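Irén Dobos on sticky frames, flat trays and where to put the liner

Irén Dobos has been sticking rubber to plastic for most of her working life. She started at Drorkow, where the parts were door seals and the glue came in a can, and moved to Griltadier when it took on the Flullport, a wall-mounted access port with a rubber frame around the opening. The frame comes with adhesive already on it, covered by a paper liner. Her job is to work out how the liner comes off and how the frame goes down straight.

"People think the adhesive is the hard part," she said when we sat down at the end of the first shift. "The adhesive does what it does. What you fight with is the paper."

The paper is cream colored with the tape maker's name printed on it in green. Dobos likes the printing. She has worked with plain white liner on white parts and would not go back to it.

"With plain liner you can look right at a part and not know if it's been peeled. With the green you know. If I see green, it still has its paper on. I can check that from the other side of the table."

The first order was for 984 frames. Dobos did the trial work for it on one white table, and most of what she learned there went into the setup they have now. The table was picked because it wipes down easily and a dark scrap of rubber shows up on it right away. 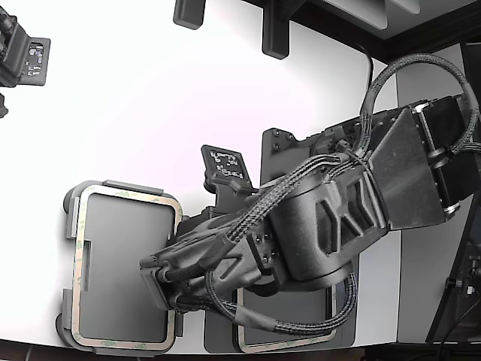
She is particular about how a part is held before anything gets peeled. A thin border will follow whatever is under it, she said, and if the base has a bow in it the border will have one too. Early on she laid parts straight on the tabletop and they slid as soon as she pulled at a corner.

"You pull the paper and the whole thing comes with you. Then you put your other hand down to stop it, and now your thumb is on the adhesive. I threw out a lot of parts because of my thumb."

Which corner to start from was a longer argument. The frames have rounded corners, and the liner is cut to follow them. Dobos starts at a corner and pulls back low, nearly flat against the part, and keeps the same speed the whole way around. Some of the second shift preferred to start in the middle of a long side. She let them do it their way for 100 parts and then they compared.

"Theirs tore more. Not a lot more. Enough that they came over to the corner without me having to say anything."

A torn liner is her least favorite thing. A small piece stays behind, usually on the bend, and the frame will sit down over it and look fine. She keeps a pair of blunt tweezers for this and does not lend them out.

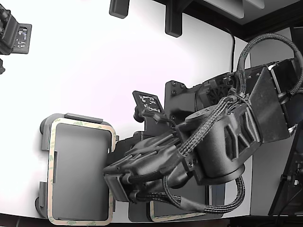
Two gray trays on the white tabletop, each with a pale border around the rim.

I asked her about the dust. The room has a door to the loading area, and in August that door stays open. She said she had asked for it to be kept shut and had been told it was too warm for that, so she moved the table to the far wall and now covers the parts between batches.

"Lint is worse than dust. Dust you can sometimes get away with. One piece of lint across the strip and you've made a little tunnel."

The panel the frame goes onto has its own problems. Griltadier offered the Flullport with a smooth cover at first, then added a rough one that customers asked for. Dobos was against it.

"Rough looks nice on a wall. It doesn't look so nice to me. You wipe it and the cloth leaves half of itself behind. You have to press longer, and you have to press everywhere, the corners too."

She now wipes the rough covers twice, lets them stand, and goes over the frame with a hand roller called the Pap, which the shop bought after a month of using a rolling pin someone had brought from home.
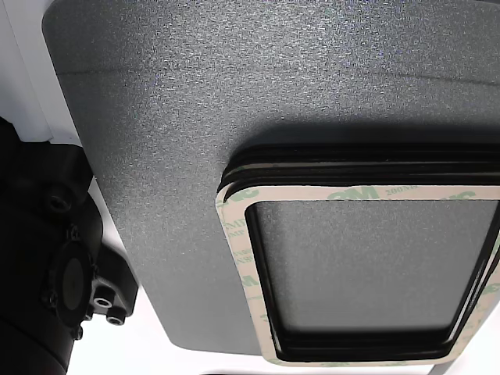 Speckle hides fingerprints, she will admit, but it also hides scratches until the part is under a good lamp. She checks each cover at a low angle before it goes forward. Of the 1,857 rough covers that came in with the second order, she sent back 13 for marks near the opening.

The next order is for 3,000. Dobos wants a proper bin for the used liner before then. At present it goes in a cardboard box beside the table, and the strips are springy and climb back out.

"They stick to your shoes. I've gone home with one on my heel. My husband peeled it off and asked me what it was, and I said that's my job you've got there."

She had another batch to cover before leaving, and she wanted the table wiped before the second shift got to it.

Contact us | © Griltadier. All rights reserved. | Back to top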